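Week 6 notes: how a TV drama stretches (and when it shouldn't)

Okay, so last time we left off with Bolerach and I promised I'd get to the middle episodes. I rewatched them over the weekend and wow, they drag! The first four are lovely, then the sister's wedding gets put off three times and the same argument comes back in a new living room.

What I want you to look for is the difference between delay and buildup. In Sistance the secret letter is held back for ages too, but every episode somebody new finds out about it, so I never felt cheated. Nneka Adeleke, who took this class in August, called it "rent" – each scene has to pay some. I've been stealing that ever since.
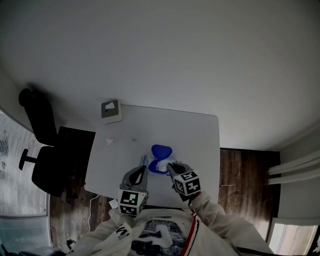
White table, two gray grippers, one against a crumpled white item.

For next week, please watch the first two episodes of Vasilakis (the subtitles are a bit rough, sorry) and write me one page on a single scene you would cut. Tell me what we'd lose. Keep it under 549 words – I do read them all, and I get cranky past that. If you've already seen the ending, don't spoil it in discussion.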